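The Drurkau Ferry
July - by Benedek Gál 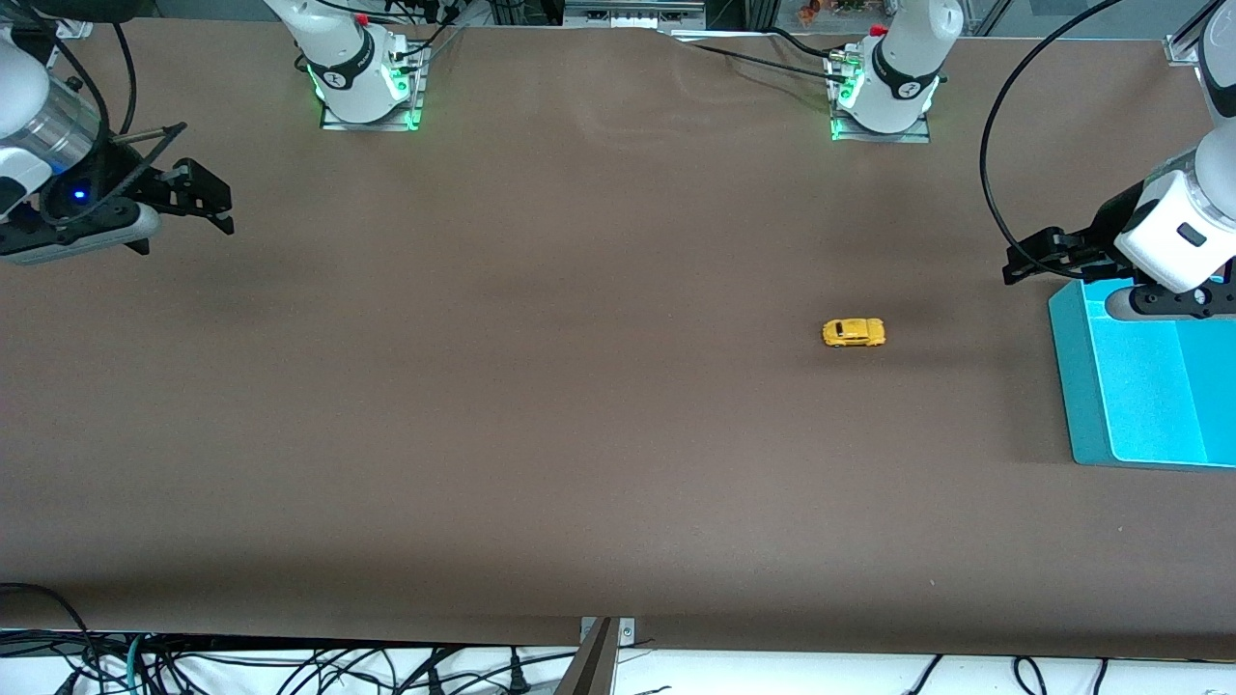
Missed the 6:13. Jianguo ran the whole pier anyway, bag banging, shoes full of sand. Three hundred for the ticket and no refund. His sister would be in Oson by now, waiting, mad. He sat down on a crate and thought of dumb things - a small yellow toy car on a big brown tabletop, the one they fought over untill she bit him. She won. She allways won.

The phone buzzed. Her.

"Don't be mad," she said. "I missed it too."

He looked up. Far end of the pier, red coat, waving.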